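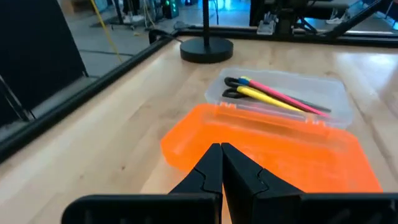

Cirnitz Letter Exchange: Frequently Asked Questions

What is the exchange?
We match people who love writing real letters, on paper, with stamps and everything! You get one pen pal to start and can ask for a second whenever you like.

Do I need nice handwriting?
Goodness, no. Block capitals are great. Typed letters are fine too, but please sign them by hand.

How long should a letter be?
Most run to 800 words or so, but we've seen wonderful ones on the back of a postcard.

My pen pal hasn't written back. What now?
Give it a month (mail to Trusitz can be slow), then drop us a note and we'll find you a new match.

Can I send small extras?
Yes please! Pressed flowers, recipes, tea bags, ticket stubs. No cash and no seeds.

Where do I send my sign-up card?
PO Box 1427, Emurport. We sort new cards every Friday.

Can kids join?
They can, from age eight, with a parent's signature on the card.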